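Kitchen assistant, part-time
Gendholm Community Lunch Club

We are looking for a kitchen assistant to join us at the Gendholm lunch club, 6 hours a week during term time. We serve 50 people at each sitting, most of them retired.
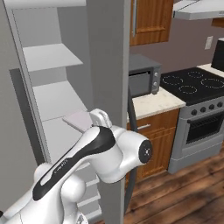
You will report to Hugo Cordero, the cook. A food hygiene certificate is useful, but we will pay for the course if you don't have one.

The work
- Peeling and chopping vegetables before service
- Putting crockery and dry goods away in the cupboards

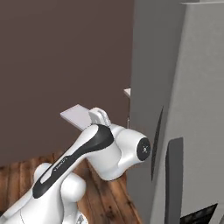 - Serving at the hatch and washing up

Pay is 4,000 a year, paid monthly. The post runs until the end of January and may be extended. Aprons are provided; please bring flat, closed shoes.

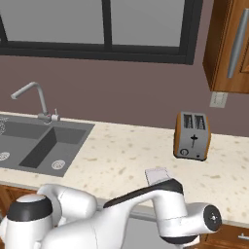 How to apply
Send a short letter and one reference by August 3, 2019. We don't need a CV.

Recent vacancies
Relief driver, Altano
Weekend cleaner, Kiani House
Garden helper, Wusska

Contact us | © Gendholm Lunch Club | Back to top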